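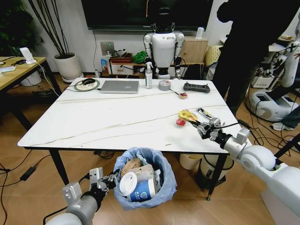
Figure 3. Snack wrappers and a lined trash bin, the two ends of the journey traced in Section 4.

4. What people told me about the trash under the desk

I should say up front that I didn't set out to write about snacks. My plan was to study how office workers in Ander talk about paper recycling, and I had a very tidy interview guide with hardly a word about food in it. Then I sat down with Tuva Forsberg, my first interviewee, and she spent most of our hour on candy wrappers. So did the next person, and the one after that. By the time I got back to my own desk I had pages of notes on who eats what, where the wrapper goes, and who feels bad about it.

The numbers first, to get them out of the way. The diary study ran through June at two sites, the Werkdale insurance office and the Rattanakul design studio. Between them, people made 635 diary entries, and 424 of those mentioned a wrapper, a packet or a bag that had held something to eat. I coded all of them by hand, then handed a stack to Agnes Magnusson, who coded them again without seeing mine. We disagreed mostly over tea bags. (She counts the little paper envelope as a wrapper. I didn't, and after a long lunch I gave in, so the figure above includes them.)

4.1 Near bins and far bins

People at Werkdale had a bin at every desk. At Rattanakul there was a shared one by the kitchen and that was it. You might guess that the second group would simply walk farther, and some did, but what came up again and again in the diaries was waiting. Wrappers got folded up and tucked under a keyboard, pushed into an empty mug, or dropped in a coat pocket to be found weeks later. One designer wrote that she could tell how bad a week had been by the state of her left pocket. I love that line and have quoted it in every talk I've given on this project.

The desk-bin people hardly ever wrote about waiting. They wrote about being seen. With a bin right by your chair, anybody walking past can look down and read your afternoon. Hjørdis Boström, who handles claims, told me she wraps her chocolate papers in a tissue before she throws them out, and she laughed when she said it, but she'd done it for years. Three of her coworkers described something close to the same trick in their own diaries, and as far as I could find out they had never talked about it with each other.

I had expected the shared bin to be the embarrassing one. It's out in the open, after all. But a shared bin mixes everything together, and once your wrapper is in there it could be anyone's. Several people used the word "safe" for it, which surprised me.

4.2 The liner question

Liners got far more attention than I'd planned for. At Werkdale the bags were changed every evening whether or not there was much in them, and people had strong feelings about this. Aslak Sjögren had started carrying his trash to a coworker's bin so that his own bag could stay put another day. He put it in his diary as "saving a bag," and drew a small star next to it each time he managed it. The cleaners, when I finally thought to ask them, said they changed all the bags anyway because checking each one took longer. Nobody had told Aslak, and I'm afraid I was the one who did.

This is the part of the study I'd do differently. I came to the cleaners last, as a kind of extra, and they knew more about the life of a wrapper than anyone else in the building. They could say which floors ate fruit and which ate chips, and when the Stemness vending machine had been refilled. A proper follow-up should begin with them.

4.3 Wrappers as small talk

The last pattern is harder to pin down, and I want to be careful with it. In both offices, shared sweets did a lot of social work. A bowl of wrapped candy on a meeting table gave people something to do with their hands, and the empty wrappers lying around afterward showed who had stayed and who had slipped out early. Ronja Lindqvist kept a neat record of this for 10 meetings, entirely on her own idea, and noticed that people flattened and folded their wrappers more when the meeting went long. I can't do much with that statistically. Still, I went back over my own meeting notes afterward and found a little drawing of a folded wrapper in the margin, so perhaps she's onto something.

Earlier writing on office waste tends to treat the moment of throwing away as a single decision – recycle it or don't. The diaries read very differently. There's the opening, the eating, the stretch in between when the wrapper is just sort of around, and then the bin, and most of the feeling seems to sit in that in-between stretch. I've started calling it "the lying-around time," which Agnes says will never get past a reviewer. She may be right, but I haven't come up with anything better, and it's what people in the study called it too.

In Section 5 I turn to the paper recycling data, such as it is, and to why the two sites gave such different answers about cardboard.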